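Notebook, finishing bench
November 7, 2020

Carrying on with the walnut side table for the Poulain order. Top and lower shelf were sanded to 180 yesterday and left standing on edge overnight. Checked both with the straightedge this morning. The top has stayed flat. The shelf has a slight cup toward the heart side, small enough that the cleats will pull it down, so I'm leaving it alone.

Main job today was the oil test. We have been using Gindetti for everything since spring and the last can went tacky before it was half empty. Līga Sproģis wanted a side-by-side with Zavard before we order more, and I had offcuts from the same board as the top, so the color comparison should be fair.

Test pieces: offcuts from the shelf end, all planed in one pass, sanded 120, 150, 180. Wiped with mineral spirits and left to flash off. Marked on the back in pencil, G for Gindetti and Z for Zavard, with P for a piece that gets plain tung oil as a control.

First coat went on with a folded cotton rag. Gindetti is thicker and drags a little on the end grain. Zavard goes on thin and disappears fast, so I had to go back over the dry patches. Let all pieces sit 14 minutes by the wall clock, then wiped hard across the grain and again with it. G left the most on the rag. Z hardly left any.

Color while wet: G is warmer, a bit orange where the sapwood starts. Z is closer to what the wood looked like with the spirits on it. P is in between. I would not judge any of them until they have cured.

Rags went in the water can with the lid on. Please keep doing this. I found a balled-up one on the shelf over the grinder when I came in, stiff as cardboard, and I don't know how old it was. Oil rags either go in the can or get hung out flat on the outside line, one layer, nothing touching. Never in the trash bin.

While the first coat sat I went back to the drawer. Runners are waxed and it slides well for most of the travel, then binds near the back. Took 2 light passes off the left side with the block plane and tried again. Better, still tight. The back corner is a hair out of square and I think that's the real cause. I'll check the diagonal before taking off any more wood, as the gap at the front is already as big as I want it.

Afternoon. Pieces felt dry enough for some handling but smelled strong. Scuffed the ends with gray pad to see how they take it. G gummed up the pad slightly. Z gave a fine powder. P gummed up worse than G, as expected at this stage. Humidity in the room was higher than I like, so I turned the heater up a notch and moved the pieces away from the window.

Second coat will wait until tomorrow at least. The Zavard can says it can be recoated sooner but I'd like to treat them all alike. 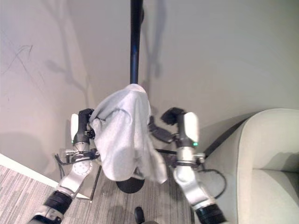 Final rub-out is going to depend on the cloth as much as the oil. The cotton rags from the last bale shed lint, and on a dark surface every bit of it shows. I want something soft with a closed face for the last pass, along the lines of the light gray cloth hung over the glossy black pole, which has the look of toweling or sweatshirt material. Old sweatshirts turned inside out are too fuzzy until they've been washed many times. Plan is to cut a few squares from whatever we have, wash them without softener, and try each one on a scrap with a cured coat.

Abrasives: we are low on 320 and out of 400. There is one sheet of 1000 left in the drawer, which I'm saving for the wax coat on the top. Added all of them to the order list. Also need more gray pads and a new lid for the spirits tin, the old one doesn't seal.

Polledance stool: that's the tall one with the turned center post, name was the customer's idea. Glue-up on the footrest ring is out of the clamps. One joint has a line of squeeze-out I missed on the underside. Will pare it off with a chisel before finishing or the oil will leave a pale streak. Līga asked whether it gets the same finish as the table. Not decided, depends on how the test pieces come out. It has to be done by December either way.

To do next:
Check drawer diagonal
Second coat on G, Z and P, same rag type for each
Photograph the pieces by the north window once cured
Pare glue off the stool ring
Wet a corner of each piece after 3 coats and leave a glass on it overnight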